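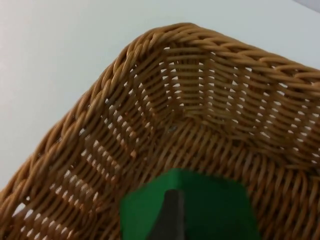

Cleaning and Caring for Synthetic Rattan Baskets

Revised 5 October 2021

Household Care Guides, Plavholm Housing Services

These instructions apply to woven baskets made of synthetic rattan and used on shelves, counters and tables in the Plavholm residences. They do not apply to baskets of natural willow, seagrass or paper cord. Residents who are unsure of the material should consult the label or contact the household desk before using any water on the basket.

What is needed

A soft brush with bristles long enough to reach between the strands
A hand vacuum with a brush attachment, if available
Mild dish soap
A bucket holding at least 2 gallons
Two cotton cloths, one of them kept dry
An old towel

Abrasive pads, bleach and solvent-based sprays should not be used. They dull the surface of the strands, and the damage cannot be reversed.

Step 1. Empty the basket

Remove the contents and any fabric liner. Liners are washed separately according to their own labels. Turn the basket upside down over the towel and tap the base with the flat of the hand. Crumbs and grit tend to collect in the corners, where the walls meet the base, and a second round of tapping is usually worthwhile.

Step 2. Remove dry dust

Brush the inside walls along the horizontal rows first, then up and down along the stakes. Small openings between the rows hold lint, which is easier to see when the basket is placed on a white surface under good light. Work from the rim toward the base. On a braided rim, follow the direction of the twist; brushing against it pushes dust deeper between the coils.

If a vacuum is used, it should be set to its lowest power.

Step 3. Wash

Add 1 teaspoon of dish soap to the bucket of lukewarm water. Dip a cloth, wring it out well and wipe one wall at a time. For marks that remain, dip the brush in the same water and work in short strokes. The basket may be rinsed under a gentle tap, but it should not be left to soak – many baskets are woven over a metal frame, and water that enters the joints will cause rust.

Sticky residue from food labels may be softened with a warm, damp cloth held in place for several minutes. Do not scrape it with a knife.

Step 4. Dry

Blot the rim and corners with the dry cloth. Stand the basket on its side on the towel, turn it after an hour, and leave it until no moisture can be felt in the weave. Radiators, ovens and hair dryers must not be used, as heat may warp the strands. Liners are returned only when the basket is fully dry.

Loose strands

A strand end that has come out should be tucked back under the nearest stake with a blunt needle. It should not be pulled or trimmed flush. Where a rim has begun to unwind, the basket should be taken out of use and brought to the household desk.

How often

Dusting once a month is sufficient for most baskets. Those used for bread or fruit should be washed whenever the liner is changed. A full wash of all shared baskets takes place each July.

Questions about this guide may be directed to Elsie Marsden at the household desk.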